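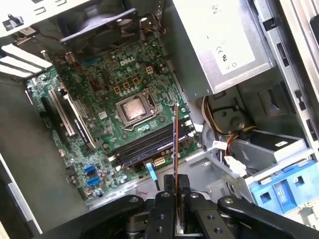
Home | Diary | Allotment | Bus complaints | Older

2024-07-29

Open day at Adivstead, then, and my feet hurt. Kirsty Mahuika had a spare ticket and I had no excuse ready. It is 81 minutes by bus if you count the wait at Drulldale, and I do count it, having sat through it next to a man eating an egg.

They gave us lanyards. Mine said VISITOR 16 on the front and nothing on the back, so I spent the day blowing round to blank like everyone else. A young woman called Nilmini Howlader took our lot round. She had the walk of somebody who has done the tour before lunch already and knows exactly how many questions are left in it.

First stop was a talk about the building (540 of something, I think square metres of new floor, I was looking for the toilets). Then the bit we had come for, which was the robot arm doing repair work on a desktop computer. A Dell, lid off, all its innards showing. I had one very like it at the council for years and never once saw inside, and I must say it looked better organised than anything I ever kept on it.

The arm had hold of a thin upright card sort of thing and was holding it over the memory slots with two black fingers. I have seen surgeons on the television look less serious. I have also seen myself try to put memory in a computer, in April, with a torch in my teeth, and I'll say no more about that except that the computer is now in the shed.

What struck me was how slow it all is. You go expecting sparks and what you get is a person at a desk frowning while the arm thinks about it. Wayne Tindall, who was running it, moved it a bit, stopped, moved it a bit more. Somebody's grandson asked if it could do a backflip. Wayne said no. The grandson asked if it could do one later.

I asked whether it was quicker than a man with a screwdriver and Wayne said "Not today," which I liked him for. The brochure has a good deal more confidence than Wayne. According to the brochure the Mikon project will take apart old office machines by the lorryload, and there is a job number, 1551, which Kirsty wrote down for reasons of her own. 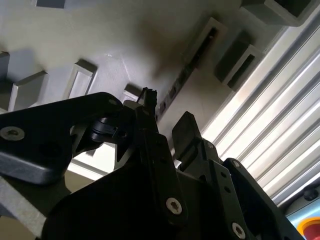
The business end, from underneath. Plenty of bolts, and the red stop button down in the corner.

I was very taken with the stop button. Red with a yellow ring, just like the ones you see on escalators and spend your whole childhood not pressing. I asked Nilmini if visitors ever had a go. She said no in a way that meant yes.

Tea was in the canteen -- urn, shortbread, the usual -- and we shared a table with Yaw Ametepe, who used to mend typewriters and had opinions. His view was that a thing with two fingers will always be short of a thumb. He said this twice, the second time to the shortbread. Kirsty told him he should apply for a job there and he said he had, and they'd sent him a very nice email.

Missed the bus back by the length of a car park. Kirsty slept from Drulldale onwards with the brochure over her face. I read the other side of it, which was an advert for the Tamihana summer fair. Dog show, bouncy castle, no robots listed.

Must get that computer out of the shed before the mice have it. Must also ring the dentist.

3 comments | 16 shares

Back to top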